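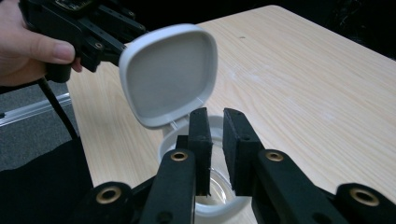

Learning from two-handed demonstrations: lid handling, Cludinholm bench, 8 Jul 2019. The method takes hand-held gripper recordings as its only training input, and a policy is fitted for both arms together. Lids are the hard class. One gripper holds the flip-top lid in its jaw tips while the second has its fingers either side of the container, and the hinge keeps the two parts coupled, so an error in one arm loads the other.

Set used: 500 demonstrations, 20 held out. Operators: Leanne Lockwood and Barry Bickerstaff.

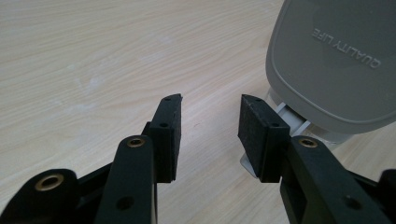
Finger opening is logged as a continuous value and kept in the action vector. Dropping it raised the held-out error in all 6 runs. Analysis: Darren Marsden.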